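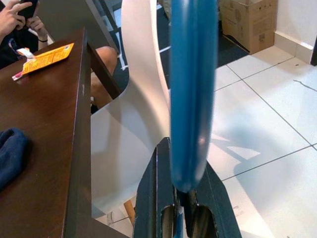 I have been putting off the dining corner since May, and I finally gave it an afternoon, mostly because Kaan Kocabaş was coming to dinner and he is the sort of guest who drops his keys on whatever flat surface he meets first. For weeks there hadn't been one. The table had turned into a kind of second mailbox, with the phone bill, a seed catalog, and a birthday card I still haven't sent (sorry, Aunt Jo, it's coming!).

I always start with the tabletop. Snack wrappers go first, then paper, then anything that belongs in another room, which I pile on the stairs and pretend I'll carry up right away. After that a barely damp cloth and a dry one straight behind it. A dark, glossy table shows every swipe, and I learned a long time ago that if I let it dry on its own I'll be looking at streaks all through dessert.

Then the chairs. I do love a white molded chair with wooden legs, and I'd buy the same kind again tomorrow, but my goodness, they do collect crumbs right where the seat curves up into the back. Dish soap and warm water is all I use. My neighbor Fabian Riedl swears by a cream cleaner called Prikaro and lent me his bottle, and it was fine -- a bit lemony for my taste, and I gave it back with a jar of plums.

Tile floors I leave for last, always, since everything I brush off ends up down there anyway. I sweep with the chairs pulled out and tipped so I can get at the feet. One of mine had lost its little felt pad, so I dug through the drawer and found a card of 48 that I bought years ago, and put on 4 new ones while I was at it. No more scraping!

Kaan put his keys on the table within a minute of walking in, and we had lentil soup and stayed sitting there until well past eleven. The pile on the stairs is still on the stairs. I'm going to carry it up after I finish this coffee.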